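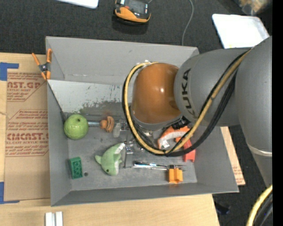 KUKA arm over a gray bin.

Session hosts and room helpers wanted for the Pondutside policy conference

Hi! I'm Dulce Pacheco, and I run the program side of Pondutside, the yearly get-together for people who lobby their state governments on water, farm and small-town issues. We're back in August, in the Imberg Hall, and I need people. Quite a lot of people, if I'm being fair to my own spreadsheet.

Last year 714 of you came. This year the hall will let us seat 1023, and we're going to try to fill it. That means more sessions, more legislators with their own ideas about when lunch is, and more doors that need a friendly person standing next to them.

I'm looking for two kinds of help.

Session hosts (paid)
You introduce the speakers, keep time, take questions from the floor and cut people off nicely when a question turns into a speech. If you've ever chaired a county meeting or moderated a candidate forum, you already know the job. You don't have to be an expert on the topic. I'd much prefer someone who has read the bill summary the night before and can say "thank you, next question" with a straight face. There are 61 sessions on the schedule, and each host takes four or five of them. We pay a flat fee per session, plus your travel and a room at the Serrano, a short walk from the hall.

Room helpers (unpaid, but fed)
You check badges, carry the microphone around, point people to the elevators and come find me when a slide deck won't open. Helpers get a full conference pass and all meals, and you can sit in on anything when you're off shift — including the closing dinner, which usually sells out. Students are very welcome. I started as a helper myself, back when the whole thing fit in a hotel basement and the keynote speaker had to share a coat rack with the rest of us.

A few things I should say up front. We take people from every party and from none. Both kinds of helpers are asked to leave campaign buttons and candidate shirts at home while on shift. What you wear to dinner is your business! If you're a registered lobbyist, you can still host, just not a session on a bill you're being paid to work on. Tell me when you apply and I'll shuffle things around. Elected officials and their current staff can't host this year (sorry, I know some of you were great at it).

You'll need to be in town the evening before we open, for a walk-through that starts at 7 p.m. Everyone has to come to it, old hands included. We have new sound equipment and a new floor plan, and the upstairs rooms have been renumbered in a way I'm still getting used to.

To apply, send me an email with your name, where you live, which job you want, and a paragraph about the last public meeting you sat all the way through. Any kind of meeting is fine — school board, zoning, whatever you've got. I don't need a resume. If you want to host, add two or three topics you'd enjoy and any you'd rather stay away from. Last year someone wrote "anything except groundwater," and I respected that completely.

Guadalupe Escobedo at Sustmont is handling hotel rooms and travel for us, so once you've been accepted you'll hear from her about booking. Please don't book your own train or flight before then, as we can't pay you back for it.

I read applications as they come in and answer every one, though it can take me a couple of weeks. Spanish speakers, please mention it in your email. We're running a full Spanish-language track for the first time and I still need hosts for most of it.

Dulce Pacheco
Program Director, Pondutside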